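Chargé(e) de planification des équipements robotiques – Sutis

Publié le 2022-09-01
Référence : 471

Contexte
Sutis développe des cellules de préhension pour le tri d'objets domestiques. Le poste est rattaché à Meriem El Ouafi, responsable des moyens d'essai. Il couvre le renouvellement du parc de bras et de préhenseurs, ainsi que l'aménagement des postes de travail du site de Stukstead.

Les essais portent sur des objets souples ou irréguliers – chiffon, corde tressée, petite balle, peluche – présentés en bac à côté d'un évier. Le titulaire doit connaître ces conditions pour rédiger des spécifications réalistes : ouverture des doigts, éclairage intégré, cheminement des câbles, encombrement au-dessus du plan de travail.
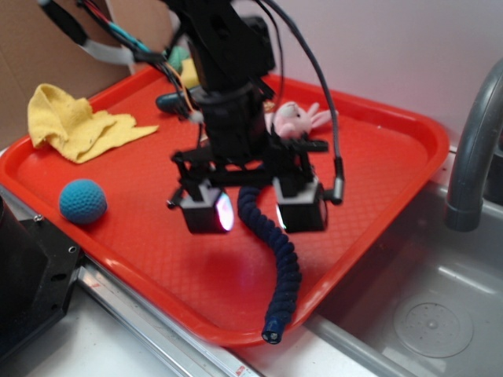 Missions
Établir le budget pluriannuel des équipements et des consommables.
Rédiger les cahiers des charges et comparer les offres, dont celles de Ramanauskas et d'Elow.
Chiffrer le coût complet par poste : achat, intégration, pièces d'usure, maintenance.
Planifier les livraisons et les recettes. Première tranche en décembre, jusqu'à 116 références à commander.

Profil
Formation bac +5 en génie mécanique, automatique ou achats industriels. Quatre ans d'expérience sur un parc robotisé. Lecture de plans et de schémas de câblage. Anglais technique.

Candidature
CV et exemple de dossier d'investissement, anonymisé si nécessaire, à l'attention de Latifa Benjelloun, bureau 505. Rappeler la référence en objet.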